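Firnholm Planner 3
Motion planning and scene checking for seven-axis arms

Overview
Firnholm Planner takes a target pose for the gripper, a model of the cell and the current joint state, and returns a timed joint trajectory. It runs as a service on the control PC or on a separate machine on the same network. Release 3 replaces the sampling core used in earlier versions and adds grasp ranking for cluttered tabletops.

What is in the package
Planner service, with C++ and Python clients
Scene editor
Trajectory log viewer
Vamport bridge for importing existing cell files

Planning
Each request is given a time budget in milliseconds. The default is 40. If no valid path is found within the budget, the service returns the reason code and the link pair that blocked the last candidate. Retries are left to the calling program.
Joint limits, speed limits and payload are read from the arm profile. Profiles can be edited but not while a trajectory is executing – the service will refuse the write and log it.
The scene cache holds up to 2000 collision shapes. Meshes are split into convex parts on import, and each part counts as one shape.

Perception input
The planner does not include a detector. It accepts object poses with a class name and a covariance from any source that can write to the scene topic. Poses older than the configured limit are dropped. Transparent objects should be entered as padded primitives when depth data is unreliable.

Simulation
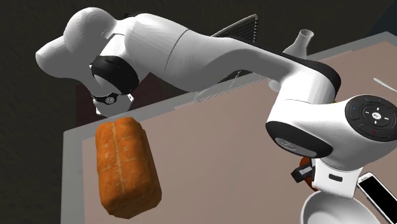 Grasp ranking is tested in simulation before a profile is released to hardware. Candidates are scored on finger clearance, wrist clearance and distance to the nearest joint limit. Wrist clearance carries the most weight in tabletop cells. With the gripper reaching down over a bowl and beside a phone, and a rack standing toward the far edge of the table, the long link and elbow need to be checked against the rack at the same time as the fingers are checked against the objects near the bowl. The planner tests the whole arm at every waypoint, and the log viewer lists the smallest distance per link.

Requirements
64-bit Linux, 8 GB memory
Arm controller with a streaming joint interface
License file or network license server

Known issues
Ticket 221: the scene editor does not refresh padding values after undo. Reload the scene.
Imported Vamport files with nested tool frames lose the second offset. Enter it by hand in the arm profile.

Licensing and support
Licenses are sold per controller. Simulation seats are separate and do not require a controller ID. For integration questions contact Eilidh Mowat; for license transfers, Natalie Treloar.

Page revised 23 November 2021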